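Sorting small parts without losing your mind (or your screws)

I have a coffee can problem. You probably have one too. Mine started when we moved into the house on Agbenyega Road and every leftover screw, washer, furniture peg and mystery bracket went into whatever container was closest. By last November I had eight coffee cans, two ice cream tubs and a boot box, and I was still driving to the hardware store to buy a single wood screw that I knew perfectly well I owned.

So this winter I sorted the lot. It took me most of a month of evenings and I learned a few things, some of them the hard way, and several people have asked me to write it up. Grab a drink, it's long!

Start with a tray and a good light

Tip out one can at a time. Only one! I dumped three together on the first night and spent two hours staring at a heap the size of a loaf of bread before I scooped it all back and went to bed. A rimmed baking sheet is perfect for this. Line it with an old light-colored towel so that things don't roll and the little black screws show up. If you have a desk lamp, set it low and off to one side – the shadows help you see the threads.

Wear thin gloves if the stuff is old. I got a metal sliver under my thumbnail from a rusty hinge and it hurt for a week.

Do the fast sort first

Don't try to sort by size right away. Go by family: wood screws, machine screws, nails, washers, nuts, plastic bits, and "what on earth." Muffin tins are great for this because you can sweep a whole row with one finger. Do the entire can this way before you pick up a ruler. Your eyes get used to it surprisingly fast, and by the fourth can I was going through a tray in the time it takes to listen to one side of a record.

The "what on earth" cup gets its own shelf for a year. If something in the house falls apart, look there first. After a year, whatever's left goes in the scrap metal bucket. I've already rescued the foot for the dryer and a shelf pin for the Indholm bookcase that has been leaning since we put it together.

Round beats square

My neighbor Kwadwo Tetteh fixes clocks and sewing machines, and he keeps everything in round dishes. I thought it was just his taste until I tried fishing the last tiny washer out of the corner of a square bin with my big fingers. In a round dish you push the piece against the wall and slide it up and over the lip. Easy. Now I use ramekins, pie tins, jar lids and the bottoms of old candle jars (freeze the jar for a few hours and the leftover wax pops right out).

Low walls are better than high ones, too. If you have to tip the container to see what's in it, it's too deep for everyday use. Save the tall jars for backup stock.

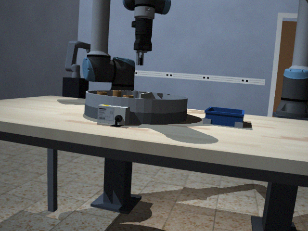
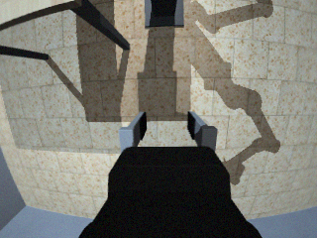 Pulavico, Wed 21 April

Sizing without fancy tools

OK, on to the part everybody dreads. You can buy a thread gauge, and they aren't expensive, but you can get a very long way with a strip of scrap wood. I took a piece of pine about as long as my forearm and screwed one of each common size into it in a row, with the size written underneath in marker. When I find a stray, I hold it against the row and match it. For nuts, I did the same thing with bolts sticking up through the board, so I can just spin a nut on and see if it runs freely. If it binds after a turn, stop! It's the wrong thread, even if it looks right, and forcing it will ruin both.

For length, draw lines on the edge of your bench or on a strip of masking tape. Remember that flathead screws are measured from the top of the head and roundheads from under it. I did that wrong for an entire evening.

Wash the greasy ones

Anything that came out of an engine or a bike goes in a jar with warm water and a good squirt of dish soap. Screw the lid on tight, shake it while you watch TV, rinse in an old tea strainer and spread everything on a towel. Then – this matters – dry them properly. I put mine on a cookie sheet I don't cook with anymore, in front of a fan overnight. The first batch I left in a damp pile and they were orange by Thursday.

For light rust, a soak in plain white vinegar overnight does the job. Rinse, dunk in water with a spoonful of baking soda, rinse again, dry, then roll them around in a rag with a few drops of machine oil. Never mix vinegar with bleach or any cleaner that contains it, and keep the jar somewhere the kids won't get into it.

Labels you'll still be able to read next year

I've tried everything here. Masking tape curls. Sticky notes fall off if you look at them funny. What has worked best is white paper tape with the size in fat black marker and a strip of clear packing tape over the top. Put the label on the front of the drawer or jar and never on the lid, because lids wander. I swapped two lids in the first week and nearly hung a mirror with drywall screws that were far too short.

My friend Nhyira Antwi glues one actual screw to the front of each drawer with a dab of hot glue. It looks a bit wild but I have to admit it's quicker than reading, and I've copied her for the sizes I use all the time.

Storage that fits your life

I bought a secondhand Cimeder drawer cabinet at a yard sale and it's the best money I've spent all year. If you don't have wall space, baby food jars are still hard to beat. Screw the lids to the underside of a shelf (two screws per lid, or it'll spin on you) and twist the jars up into them. Don't hang anything heavier than a small jar of nails that way, though.

A few things I'd tell my past self:

Keep the sizes you use every week between your waist and your eyes. The odd stuff can go up high or down low.

Leave a couple of drawers empty. You will find another coffee can. I found mine behind the water heater.

Put a magnet on a string near the bench. When you drop something, slip a plastic bag over the magnet first, sweep the floor with it, then turn the bag inside out and everything falls off clean.

Don't keep bent nails. I know. I had a whole tub of them and I was going to straighten them one day. I wasn't.

Was it worth it?

I'm the sort of person who counts, so I kept a tally on the back of an envelope. I ended up with 2,528 pieces worth keeping, and 652 of those were wood screws of one size that I had bought over and over again. The scrap bucket got a little over 1,000, mostly nails and stripped screws. I haven't bought a screw since.

Keeping it up is the easy bit so far. There's one pie tin on the end of the bench for strays, and when I can't see the bottom of it anymore I put on some music and file everything away. Ten minutes, tops.

Next time I want to get into extension cords and how to coil them so they don't fight back. If you have a good trick for the really long ones, leave it in the comments, because mine is currently in a bucket and I'm scared of it.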